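August 16, 2025

I have spent 314 hours on a machine that pours rice. I know because Hiyori made me keep a log from the first evening in December, on the grounds that I'd lie to myself otherwise. She was right, and I've stopped enjoying the log.

The short version for anyone who missed the earlier posts: two secondhand arms from the Tullden clearance, bolted to a bench in the shared workshop on Brabec Street, with a small camera on each wrist. The job is to pour uncooked rice from a bowl into a cup. A toddler can do it, badly. So far the arms can do it, badly, for a good deal more money.

I was against the backdrop from the start. Hiyori Sekiguchi, who does most of the software, wanted everything behind the bench white so the cameras would have less to get confused by. My view was that if a robot can't cope with a shelf of junk then it can't cope with anybody's kitchen, and I still hold that view. But I lost the argument and put the thing up, and the error numbers got better the same night, which annoyed me.
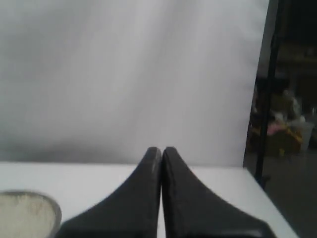 ## The fingers

The printed fingers are on their fourth version. The first lot were too fat at the tip, the second snapped, and the third were fine until somebody lent the printer to somebody else and I had to learn the settings again. I taper them hard now and leave the base wide. They scuff, and I've given up minding.

What I do mind is the closing. If the tips touch before the motor thinks they've touched, it keeps pushing, and you get a small unhappy noise and a warm motor. The Prorberg driver boards are supposed to catch this. Mine catches it when it feels like it. I set a stop in software 12 counts early and that has done more good than any board.

## Pouring

Jozefína Šindelář came by to see it and asked the question I'd been avoiding: how does it know when to stop? It doesn't. We showed it 101 pours with one of us steering by hand, and it now does something that looks like what we did. When people tell me a setup like this has "learned to pour" I want to know what happens when you swap the cup.

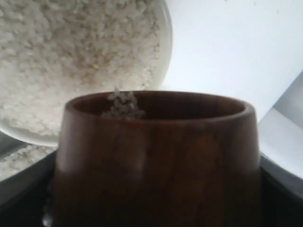

Swapping the cup is my next test, and I expect it to go poorly. Every one of those 101 pours used the same vessel, and I think we made life too easy with it. The bowl is white, the rice is nearly white, the background is white, and then there's this dark brown wooden cup in the middle that a camera could find in its sleep. Give it a pale cup and I suspect the whole act falls over. Hiyori thinks it will manage after a few more demonstrations. We have a packet of biscuits riding on it.

I'd also like to know how much of the good behaviour is plain geometry. Tip a full bowl far enough over any opening and some of it goes in. We've been scoring a pour by eye, and both of us want it to work, so the scores are worth what you'd expect. A kitchen scale under the cup would settle it. The Asport one I ordered reads to 500 grams and goes to sleep every time you look away, so it's going back.

## Where the rice goes

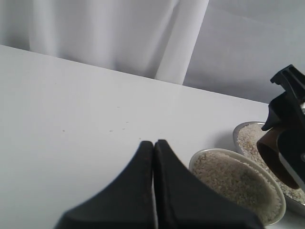 Sweeping up is the part of this hobby I'm best at. I used to put everything straight on the bench and find grains in my shoes for days. With a metal tray to work over, most of the rice has somewhere sensible to be, and the bare white top left of it only has a few specks on it. I can live with specks. I'm less relaxed about both arms wanting the same corner: when one has the cup over the tray and the other is down by the bowl there's very little room between them, and nothing in our code knows that either arm exists as far as the other is concerned. I keep a hand near the power switch.

Next jobs, in the order I'll probably avoid them:

- a pale cup, and a fair test with somebody else scoring
- a scale that stays awake
- a rule to keep the arms apart
- one evening with the backdrop down, whatever Hiyori says

I'll post the scores for the pale cup, including if I owe the biscuits.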